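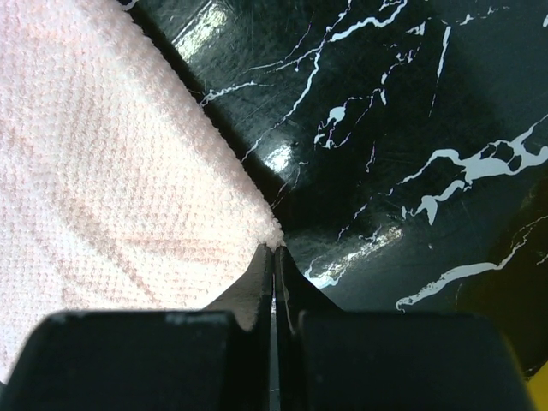 Fig. 8. Folded towel on the black marble-pattern top, straight edge outward.

Section 8: Folding and Stacking Towels

8.1 Before you start

Your Casadero folding table arrived with a glossy top in one of two finishes. If you picked the black marble pattern, congratulations on your taste, and please read the cautions in 8.5 before you do anything else. If you picked plain gray, you may skip 8.5 and feel superior.

This section covers bath towels, hand towels and the flat waffle weaves that go limp when you pick them up by the middle. Fitted sheets are in Section 11. We have put them off as long as we could.

You will need:

Clean towels, fully dry
The soft cloth from the accessory bag
The Drurnance shelf insert, already fitted (Section 6)
A clear table top, meaning the mail goes somewhere else

Note: A towel that is almost dry is a wet towel. Fold it now and you will meet it again in a week, and you will know it by the smell.

8.2 Setting up the surface

1. Wipe the top with the soft cloth. Use it dry. Lint shows on black like flour on a dark sweater.

2. Check that both leg locks have clicked. If you heard one click, go back and find the other one.

3. Turn the table so the nearest window or lamp is to your side. With the light straight ahead, a glossy top throws it back in your face, and you will be folding by feel.

4. Take off rings and bracelets. Push your watch up your sleeve. The top does not care how much any of them cost.

8.3 The basic fold

1. Hold the towel by two corners on a short side and give it one good snap away from your body. One is plenty. People who snap five times are working through something else.

2. Lay it flat with the care label facing down, in the corner nearest your left hand.

3. Smooth from the center out with the flat of your forearm. On a waffle or looped weave, go with the rows. Going across them drags the grid out of line, and the towel will hold it against you for the rest of the fold.

4. Bring the far long edge over to meet the near one. Line up the corners first and let the middle sort itself out.

5. Fold the short sides together.

6. Fold again in the same direction. Stop when the towel is 18 inches long or less, which is what the Drurnance shelf will take. A big bath sheet may need one more fold. A hand towel will get there early and should be left alone.

7. Turn the whole thing so the straight folded edge faces out. On the shelf, this is the only part anyone will see, and it will make the rest of the closet look as though it were done by the same person.

Note: The towel in Fig. 8 has a slightly lifted, fuzzy corner. Press a corner like that down with two fingers, count to three, and let go. If it comes back up, it has won. Put another towel on top of it.

8.4 Stripes, plaids and other patterns

Faint stripes are harder than bold ones. A bold stripe tells you right away that you are crooked. A pale pink stripe on a pale pink towel waits until the stack is finished.

1. Before the first fold, find one stripe and follow it with your finger from one side to the other.

2. Fold so that the stripe on the upper layer runs the same way as the stripe below it.

3. If the stripes drift, open the last fold only. Starting over from step 1 of 8.3 is allowed but has never improved anyone's mood.

Pale towels can look white at one end and peach at the other when the light comes from one side. Carry the towel to even light before you decide that it has faded and write to us. We got a lot of those letters last April.

8.5 Cautions for the marble-pattern top

CAUTION: The pattern is printed. It is not stone, and it will not behave like stone. Do not set down an iron, a hot pan, or anything you have just described as "not that hot."

CAUTION: Do not drag baskets, buckles or zippers across the surface. Fine scratches and swirl marks show up on a glossy black finish as soon as light hits them at a low angle, which in most homes is whenever company is over.

CAUTION: Do not use scouring powder or the green side of the sponge. If a white line will not wipe off, look closely. It may be one of the veins. Our help line has talked a number of callers through this, and all of them took it well.

To reduce swirl marks:

1. Dust first, then wipe.

2. Wipe in straight lines, front to back.

3. Shake the cloth out between passes, preferably outdoors.

Worku surface polish (sold separately) may be used twice a year. More than that leaves the top so slick that a finished stack can travel across it when you shut a nearby door.

8.6 Stacking

1. Stack no more than 8 bath towels or 18 hand towels on one shelf.

2. Put the heaviest at the bottom.

3. Leave a hand's width above the stack. You will need it to get a towel out without taking the other seven.

4. Add fresh towels at the bottom and take from the top. Everyone in the house will agree to this, and you will be the one doing it.

The insert is rated for 30 pounds, spread evenly. A cat counts toward the total.

8.7 If something looks wrong

The stack leans to one side.
All the thick folds are on that side. Turn every second towel end for end, keeping a folded edge to the front.

The edge looks ragged.
The cut side is facing out. See 8.3, step 7.

The towel slides while you fold.
Too much polish, or a fan is on. Lay your free forearm across the near edge and carry on.

The towel will not lie flat.
It dried in a heap. Wash it again, or store it at the bottom of the stack for a few days.

The leg locks and hinges were tested by Grikdale through 1000 openings and closings. If yours squeak before then, see Section 12, Hinges and Feet.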